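Kitchen hands / arm minders wanted - Rustari, Huvmont site

Three positions, part time, start late April or as soon as we can get you in. Posted 4/28/26.

We do the meal trays for Sindura, 500 a day out of one kitchen. Two arms going onto the plating line this season. No one is losing shifts over it, the union rep has that in writing, ask to see it. But the jobs are changing and we need people who are OK with that.

What the work is now: less scooping and lifting, more setting out, watching, stopping, fixing. You lay out the bench at the start of a run. You hit stop when the arm goes for the wrong thing. You write down what happened, short and plain, so the Sadeghi techs can read it next morning. Still some washing up. Still hairnets.

Training is on the practice bench, toy food and real-ish kitchen gear, before anybody goes near the line. 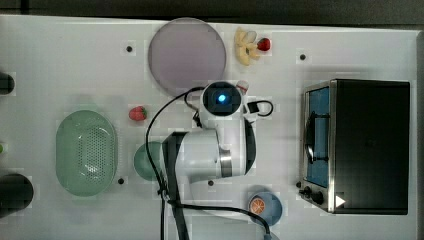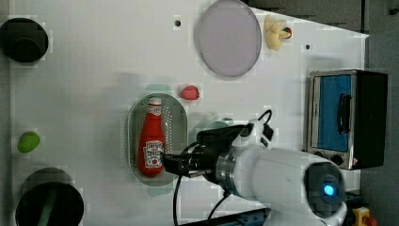
Do I need to know anything about robots?
None at all. Most of the crew came off the dish pit or the old plating line and learned on the bench. If you can follow a checklist and speak up when something looks off, thats the bulk of it.

Shifts are 8 hours, three a week, earlies mostly. Paid training, same rate as the line. Breaks don't move if the arm is down, and you won't be timed against it. We tried that in the first trial and people hated it, fair enough.

Good to have: food safety ticket (we'll pay for the course if you havent got one), decent English for the notes, steel caps or willing to buy some. Reading glasses fine. Bad shoulder or wrist from years of ladling? Apply anyway, there is a lot less reaching than there used to be.

Not so good for: anyone who wants headphones in. You need to hear the floor.

To apply, short note and a phone number to Mehrangiz Soltani at the Huvmont front office, or drop it at the loading dock window before 3. No cover letter neccessary. Current staff get first look, tell your supervisor by end of the week.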